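About Kusik Bench Services

We look after small grippers. Our shop is in Telville, above a tile showroom, and most of the work that comes up the stairs is hand-held gripper tools and the light jaws that go on bench cells. We set them up, we repair them, and we tell owners when a repair isn't worth paying for. That last part has cost us some business.

You may have noticed that most pages like this one open with a promise about the future of work. We don't have one. We have been around automation long enough to have watched plenty of equipment get bought, demonstrated to visitors and parked under a sheet by January. A lot of it could have kept working. The jaws had drifted out of line, the pads had gone shiny, and the people who bought it had been told it needed no upkeep. We have never met a gripper that needs no upkeep.

What we do, using the Bremby cell

The job people ask about most is the Bremby cell, so we may as well describe how we keep it. It is a table with a tray, a few ordinary items to pick up, and a pair of hand-held grippers worked by people. The pair came to us with a report saying both were "within tolerance." The report didn't say what the tolerance was or who had measured it. We started over.

First the fingers come off and the mounts get cleaned. Grit behind a finger will tilt it, and a small tilt at the base is a large one at the tip. Then the fingers go back on and we close them slowly against a strip of paper. If the paper slides out on one side, the faces aren't meeting. You can spend a lot on gauges to learn the same thing. We own the gauges too, and we still begin with the paper.

Next we open the jaws all the way and look at the edges. Black plastic hides wear pretty well until you hold it to a lamp. Nicks along an outer edge don't bother us much. A nick on the inner face does, and we'd sooner change the finger than sand it, whatever the forums say about sanding.

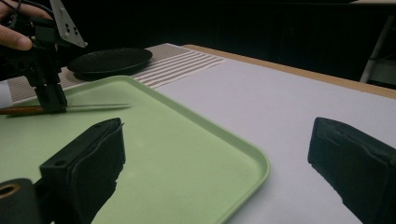
After that comes the handling check, and it's where we part ways with the people who sell these things. Sales tests like a block. A block has flat sides and forgives nearly everything. We prefer something thin, and pencils are cheap. A pencil rolls if the pads are uneven and swings if the grip is off its balance point, and it shows you a twist in the jaws that a block would cover up. We do 80 picks per tool before we sign anything. If 4 or more go wrong, the tool goes back on the bench and the count starts again from zero. Yes, this annoys customers on a deadline.

The cable gets checked last, with the tool moving. A cable that behaves on a still bench can tug at the housing once somebody turns a wrist, and then everyone blames the fingers.

What we don't believe

We don't believe in "self-calibrating" as a word on a box. It may be true of some machine somewhere. The ones we've been sent calibrate themselves to whatever was wrong that morning.

We don't believe a service interval can be printed on a sticker. Ours is 400 hours for the Bremby tools, and we got there by keeping a log. Yours might be half that. The Giáp rig, which we also look after, runs in a dustier room and gets seen a good deal sooner.

And we are not sure about our own methods either - the paper strip has fooled us before, on a worn hinge that felt fine at low force. We changed the order of checks after that. We expect to change it again.

Working with us

Send the tool complete, with its cable and whatever fasteners you have. Please don't tighten anything first. Bench time is usually 10 working days, longer if we have to make a part. You get back a written sheet with the numbers we measured and the old fingers in a bag, so you can look at the wear yourself and disagree with us.

Page last changed 14/07/2026

Comments

benchrat: Tried the pencil check on ours after reading this. Passed with a block, dropped the pencil on the second go. Not thrilled.

torque_and_tea: 80 picks by hand seems like overkill for a light-duty tool. Does the last half ever catch anything the first half doesn't?

Kusik Bench Services: Sometimes. Screws that were never snug tend to show up late. If we could prove a shorter run was enough we'd use it.

lowvoltage: What paper do you use? Receipt paper tears on mine.

Kusik Bench Services: Plain printer paper cut in strips. Receipt paper is too slick for this anyway.

benchrat: Update, it was a loose mount. Fingers were fine. I had already ordered new fingers.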